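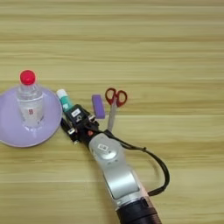 September 2019, evaluation bench

Second week with the Lencho arm on loan from Pridelen. The trial runs 14 more days and I still owe Stollcombe a yes or no on the purchase. Quoted price is 2,260 for arm, gripper and controller, Brulia software license not included. Asked again what the license costs per seat. No reply by evening.

Spent the morning on the small-object set: tube, purple block, scissors, bottle on the lavender plate. Default speed first, then 75 percent. At default the gripper overshoots slightly on approach and corrects late. At 75 the approach is clean and I stopped seeing the correction in the log. Left it there for the rest of the day.

The tube is the useful test. Taken across the body it holds. Taken near the cap it rotates in the fingers. Scissors are poor in any pose I tried; the fingers want something with parallel sides, and the block suits them much better. Bottle not attempted yet.

Cable routing bothers me. The lead from the wrist hangs in a wide loop beside the arm and lies over whatever is on that side of the table. The manual shows clips for it but the kit came without any. Added to the list for Pridelen, with the missing hex key and the calibration sheet that is for a different revision.

Brulia dropped its connection 3 times after lunch, always on saving a waypoint. Restarting the controller clears it. Restarting only the software does not. Need to try the other network port.

Tomorrow: bottle, then payload drift.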